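November, garage diary, late again

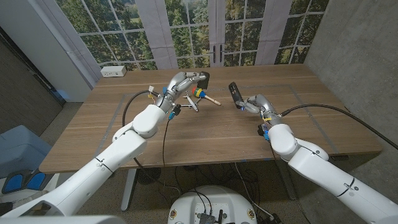
Should be asleep. Writing this down before I forget what went where, because last time I trusted my memory and spent a whole evening looking for a clip that was in my jacket.

So. Front bumper is off the coupe. Finally. Two bolts up under the left wheel arch that had clearly never been touched since the factory, and one of them rounded off the second I looked at it. Penetrating oil, wait, tea, hammer on a slightly too small socket, out it came. New bolts on the list. Also the undertray is held on by three different kinds of screw, so whoever owned it before me had a jar and just reached in.

The splitter came. Ordered through Cutier, made by Brulora, and the box was big enough that the neighbor thought I'd bought a door. Packed well, I'll give them that. Foam on the corners, film over the lacquer. Weave looks straight down the middle, which was my big worry. The old one (the cheap one, the one I don't talk about) had a weave that wandered off to the right like it was looking for the exit.

Test fit before peeling the film. Yevhen Nazarenko came over to hold the other end and complain about my lighting. He's right about the lighting. We got it up to the bumper and it sat flush on the passenger side, lovely, then a gap on the driver side. Not huge. Big enough to see from across the driveway though, and once you've seen it that's all you see. 

Took it down. Put it up again. Same gap. Took it down, flipped the bumper over on blankets, and found the bumper itself has been repaired at some point. Lump of filler behind the lip, painted over. So the splitter's fine and the bumper's a liar. Sanded the lump back by hand, slow, dust everywhere, should of worn the better mask. Third try the gap had nearly closed. Yevhen says a bit of heat and some patience will do the rest. I have a heat gun. The patience is on back order.

Went back to the instructions, which are one sheet, printed small. 8 fixing points. My bumper has holes for six of them, so two to drill. Not doing that at night. Rule from now on – no drilling after dinner. The hole in the old side skirt is why.

Phoned Ivanyshyn about the mirror caps while Yevhen was washing his hands. They've had them for lacquer since I don't know when. The stone chips on mine had gone through to the weave and it was starting to go milky round the edges, that yellowy cloudy look. They say they can flat the top coat back and re-clear without touching the fiber, and the left one is done already, the right one had a pinhole come up and they're doing it over. Fine. I'd sooner they do it over than hand it to me and hope. Quote was 131 for the pair and they're sticking to it even with the redo, so no complaints from me. Pick up when they ring. Car looks ridiculous with no caps on, like it's been startled.

Brisa Quezada messaged about wax vs. coating again. She's firmly on the coating side and sent me a very long voice note about it, most of which I listened to while sweeping. Her point is that the hood gets baked all summer and wax is gone in no time up there. My point is I like waxing it. Don't think either of us moved. She did offer me the end of her bottle for the splitter only, since that's the part that takes all the grit, and I'm going to say yes and not tell her she won.

Money so far, just so it's written somewhere. Splitter was on the card last month. Bolts and clips from Lunska came to 42, which is robbery for a bag of plastic, but they had the right ones in stock and the other place wanted me to wait. Need to still buy: edge trim, thread lock, a decent 10mm because mine's gone where they all go. Masking tape. Not the blue stuff from the drawer, it leaves bits behind.

Also noticed, with the front end open – the bracket for the passenger fog light is cracked. Doesn't wobble yet. Could glue it. Will probably glue it, regret it, and buy the bracket. And the horn has a wasp nest in it, or the remains of one, old and papery. Picked it out with a screwdriver. Horn sounds exactly the same as before, a bit sad.

Things to do, in the order I think of them:
heat the driver side lip, low setting, keep moving
mark the 2 new holes with the splitter clamped up, check, check agian
drill (MORNING)
clean up with alcohol, then film off
coating from Brisa
wheel arch liners back in before it rains
move the bikes so I can actually shut the garage

Knuckles are a mess. Left one of the wheel arch liners out on the grass and I'm only remembering now as I write this. Not going out for it. It's plastic, it'll live.

Yevhen's back tomorrow with his proper work light, said to have the coffee on by 8. Heat gun is on the bench. Extension cord is under the stairs, behind the paint.

Back to top | Contact | Copyright, all garage notes and mistakes my own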